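3.2 What people told me about changing the bed

I should own up to a bias before I go any further. I hate changing the bed, I've always hated it, and when Fereshteh Bahrami suggested we add it to the interview list for the Saltow households I nearly said no (I'm glad she ignored me!). It brought in more talk than any other chore we asked about, laundry included, and over 500 of the diary entries mention it somewhere.

The first thing that struck me was how strongly people feel about corners. One retired nurse in Feren spent most of our chat on the folds she was taught in training, and she still does them at home, on a bed only she sleeps in. 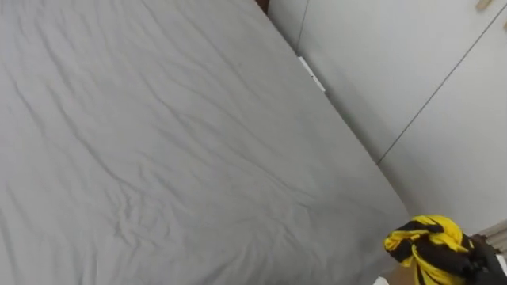

Her daughter, who sat in on the second half, uses whatever goes on quickest and thinks the whole business is daft. We found that split again and again, and it runs along age far more neatly than it does along income or the size of the home.

Then there's the matter of the overhang. I'd coded this as a minor point in January, but Duarte Moreira went back through the transcripts and pulled out a whole cluster of remarks on whether a sheet should be tucked or left to hang. Tuckers talk about sleep — cold feet, sheets riding up, that sort of thing. Hangers talk about time, and about their backs.

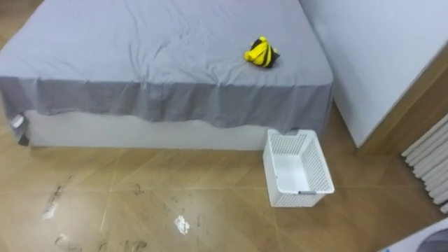
Figure 2. A grey sheet left untucked along the side of the bed.

Pritchard's older survey lumped both groups together under "bed made", and I think that hides a good deal. A bed can be made to one person's standard and a disgrace by another's, and in shared homes that gap is where the rows begin. We had two couples who'd each settled it by splitting the bed down the middle, one side tucked and the other not, and they seemed perfectly happy.
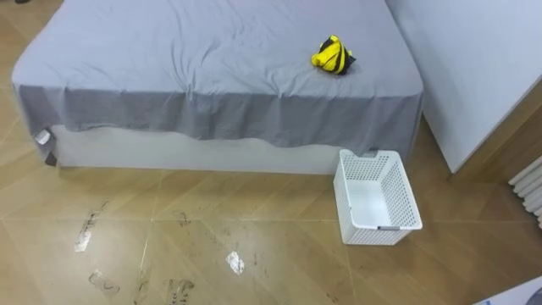

Wrinkles came up less than I'd expected. Most people said they smooth the top with a hand once and leave it at that. Ironing sheets was spoken of fondly, nearly always as something a mother or an aunt did, and hardly ever as something the speaker had done lately.

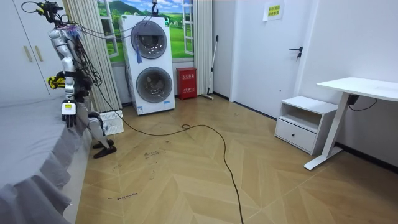
I also asked who does the job, and got some very long pauses. In mixed households the diaries and the interviews don't agree: people say "we take turns" and then write down the same name week after week. Alun Beddoe reckons the diaries are nearer the mark, and I'm with him, though we'll come back to this in section 4 along with the washing-up data.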